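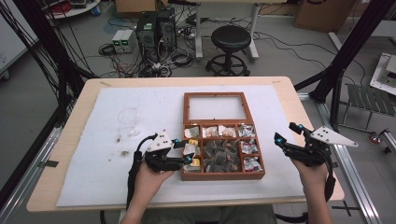
About the Grajales Ladies Circle

We're the women's service group attached to the Grajales Lodge, and we love what we do! The circle started in January, the winter the lodge hall got its new roof, when a handful of members wanted something to do together besides wait for the fish fry. We now have 203 members in 2 chapters, Trostedano and Drandow, and the Drandow ladies will tell you theirs is the louder one.

What we do

Most of our year goes to the Jenasum Fund, which buys winter coats and school shoes for kids in the county. Last season we gave out 1,113 coats (a record for us!) and the fund stands at roughly $3,020 going into the new year. We also run the hospital card drive, cook for the lodge's memorial dinner, and put together the spring rummage sale - bring boxes, we never have enough boxes.

Who we are

Vicente Acuña is our liaison to the lodge and handles hall bookings. Fermín Bravo keeps the membership list and mails the newsletter, so please send him your new address if you've moved. Officers are elected by both chapters every other year, and the current group took over on 14 Nov 2022.

Joining

You don't need a relative in the lodge to join. Come to a meeting, stay for coffee and meet everybody. Dues can be paid at the door or by mail, and new members get their pin at the next chapter dinner.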